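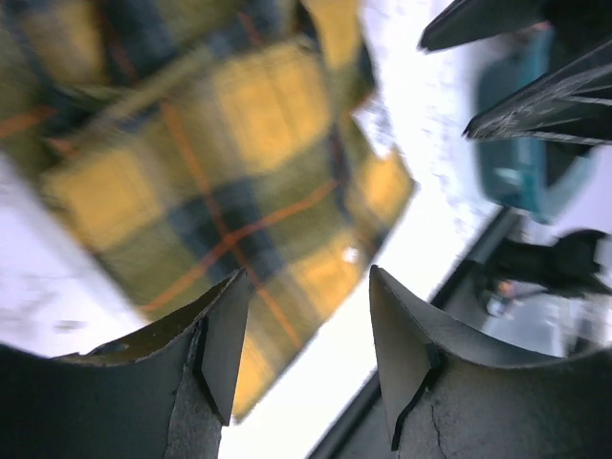
Gandivano Club Cricket Scorecards

Version of 2019-02-06

Ball-by-ball records from one-day matches played in the Gandivano league. The files were typed up from paper scorebooks and checked against the printed results where those still exist. Maintained by Mekdes Sisay.

What is in it

The set covers 1078 innings from 29 clubs. Each innings is one CSV file, with one row per delivery. A separate file, matches.csv, holds the ground, the toss, the result and the names of both captains.

Columns

match_id – matches the first column of matches.csv
over, ball – the over starts at 0, the ball at 1
striker, non_striker, bowler – surname and initials as written in the scorebook
runs_bat – runs credited to the batter
extras, extra_type – wide, noball, bye, legbye or empty
wicket – how out, or empty
fielder – filled in for catches, run outs and stumpings only

Wides and no-balls get their own row, so an over can run to more than six rows. Don't use the row count to work out overs bowled. Use the over column.

Source and typing

Most of the scorebooks came from Panetby and Briem, the two clubs with the longest unbroken run. Manolis Mavromatis did the first pass of typing. A second person then added up every innings and compared the total with the one in the book. Where the two did not agree, we kept the ball-by-ball entry and put the book total in the column book_total in matches.csv. 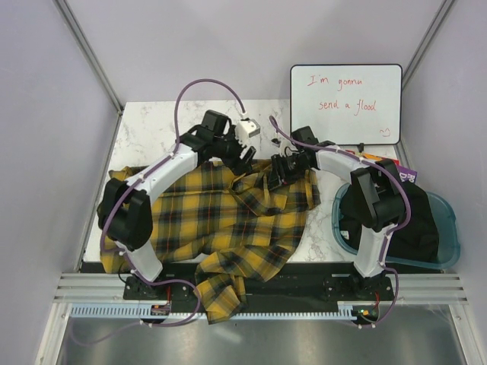 Known problems

Player names are not fully merged. The same batter can show up under two spellings, mostly in the older Briem books. The file names_map.csv fixes the ones we are sure of.

Penalty runs are missing before the scoring sheet changed in May of the second season. They are in the innings total but have no row of their own.

Two Panetby matches have a page torn out – the overs are left blank and the flag incomplete is set to 1. Leave these out if you are working on strike rates.

Loading

Any CSV reader will do. Files are UTF-8 with a header row. If you use the Mindix loader, set the row limit to 4000 or higher, as the default of 200 cuts most innings short and gives no warning.

License

Free to use and share with credit to the Gandivano scorecards. Send corrections with the match_id and the over number.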